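# Grisska blue jaw pads, after a season of spoons

I bought the Grisska pad kit in January because the pads on our hand-held gripper had gone shiny, and a shiny pad will let go of a spoon at the exact moment you start feeling good about your day. The kit is two blue rubber pads, a strip of backing adhesive and an instruction sheet folded so many times it qualifies as a craft project. I paid 19 dollars. Jean Imrie, who shares the bench and most of the blame, thought that was steep for rubber.

We run one gripper, in kitchens mainly, picking up the sort of thing people keep in kitchens. It gets used hard, wiped down badly and put away in whichever bag is nearest. So this review is about upkeep. If you want grip force curves, Grisska has a page of those and they slope very attractively.

## Fitting them

The old pads came off with a plastic scraper and some language. Grisska says to clean the jaw faces with alcohol and wait until they're dry. I waited most of the way, and the left pad crept downward over the first afternoon until the jaws closed with a slight sneer. My fault. I peeled it, cleaned the face again, ate lunch, and the second attempt hasn't moved.

Line the pads up with the jaws closed on a strip of card. The sheet tells you to do it with the jaws open, which works if you have a third hand. Press from the middle outward and leave it alone overnight. Jean leaves it for an hour and gets away with it, which is annoying.

While the jaws were off I did the pivots too, one drop of light oil each, then wiped it all off again. Oil and rubber pads do not belong in the same zip code. I used a Biltura oiler with a needle tip and still managed to do my sleeve.

## In use

The test I care about is handles. Bowls and cups forgive nearly everything, but a spoon handle is narrow and smooth, and it wants to swivel. My routine is to pinch it, stand it up, and look at whether the bowl drifts off to one side. With the worn pads it drifted like a bored student. 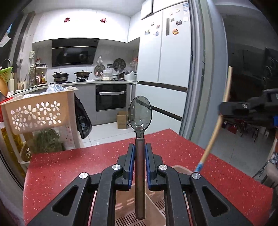

*Spoon check on the blue pads, handle pinched low and bowl end up.*

On a fresh set I can hold that pose, tilt the tool and come back without regripping. Thin wooden sticks are fine too. Leafy vegetables are their own sport, and I wouldn't hold any pad responsible for what happens there.

What I don't like is how they collect things. Flour, lint, onion skin: the blue rubber welcomes all of it, and grip falls off well before the pad looks dirty. I now wipe both faces with a damp cloth every 80 picks, a number I arrived at by doing it every 300 and dropping a lot of cutlery. Dish soap leaves a film. Plain water, then a dry cloth, and the good towel stays on the oven.

They also hold on to smells. I mention it for anyone working near garlic.

## Against the others

Before these I had a set of Jilix pads, cheaper and softer. Lovely for a week. Then the edges rounded over and anything thin began slipping out toward the tips. Embla Lindqvist swears by them and sent me a long message on the subject, but she picks up sponges.

I looked at the Harahap sleeves as well, the kind that slide over the whole jaw. No adhesive, quick to swap, and too thick for our tool to close fully on a flat handle. If yours has more travel they may be the better buy.

## Wear so far

We're on our second set. The first began to polish in the middle, right where every handle lands, and I got a bit more out of it by scuffing the shiny patch with fine sandpaper. You can do that once. Do it again and you've made a dip, and round handles will settle into it and point wherever they please.

One more gripe: the pads ship in a single length, slightly over what our jaws need, so you trim them. Cut from the back with a fresh blade. Scissors squash the edge and give you a little lip that catches on everything it meets.

## Rating

Four out of five. The missing star is for the instruction sheet, which I've never managed to fold back up, and which currently lives in the drawer with the spare blades and the remaining Jilix set that I'm saving for sponges. Jean has ordered two more kits on my account, so I assume she has come around on the price.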